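Vivix Slotted Sorting Baskets, set of three

Small plastic baskets for sorting short lengths of wire, cord and string by color on a tabletop. Each set holds two white baskets and one green. The floor and sides are slotted, so dust and clippings fall through and you can see what is inside from the front.

Item number: 1037
Weight of the set: 800 g
Height of each basket: 74 mm

The rim is thick and rounded and does not snag on insulation. Wire can go in as loose loops – there is no need to wind it first.

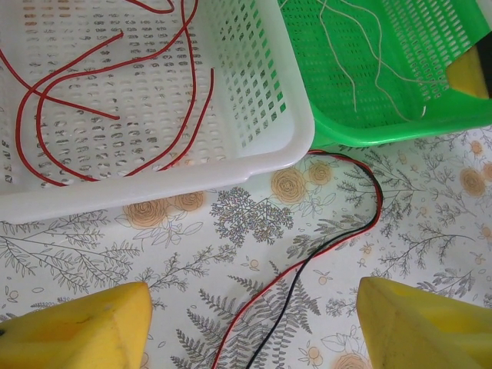 Sorting by color

Give each color its own basket and stand the three in a row at the back of the table. Leave the tangle in the middle, where you can reach it from both sides. Twin cable in red and black can be split before sorting or kept whole in a basket of its own.

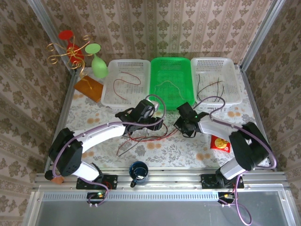 Red wire in the left basket, yellowish in the green one, black on the right.

Thin black cable is the hardest to sort, as it springs back out of a shallow basket. Lift it by one end and let it hang straight before you lower it in. Pieces longer than the basket can drape over the front.

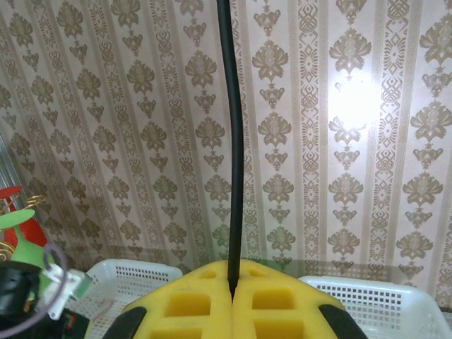 Kaj Ragnarsson writes that he bought the set in December for speaker wire and now keeps garden twine in the green basket. He would like a lid, and wishes the white ones were sold singly.

Lids are not available for this size. Single baskets are listed under Liris, in white only. Orders ship from Dronum within 19 days.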